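Kunutside Tabletop Sorting: Plush Toys and Small Packages
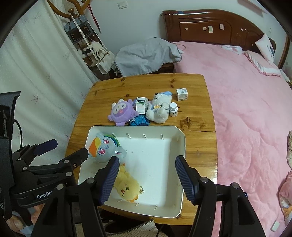 Category: Bedroom / Table / Sorting into a tray

Kunutside covers the sorting of small household things on a table. The items are plush toys, some with keychains, and small medicine packages. The toys go in an off-white plastic tray. The packages stay on the table.

Contents

The set has 119 sessions from 4 rooms. Each session uses one table and one tray. The bedroom table is wooden, with a glossy honey-brown top and dark knots in the grain. A pony plush and a chick plush are in the tray in the sample shown, and a purple plush and a white bear are still on the table next to a box labeled 复方甘草片.

Layout

sessions/ has one folder per session
items.csv lists item name, type and main color
rooms.csv lists room, table surface and tray color
notes.txt has free-text remarks, not complete

Item types

plush: soft toys, with or without a keychain
box: small cartons
bottle: pill bottles with a cap
other: anything that did not fit, such as crumpled wrappers

Known issues

Package names are kept in the language printed on them. 14 sessions have no entry in notes.txt. Color names were typed by hand, so "off-white" and "cream" may mean the same tray.

Versions

1.1 Gadurska sessions added in March, item types merged
1.0 first release, Herunard and Nic Giolla sessions only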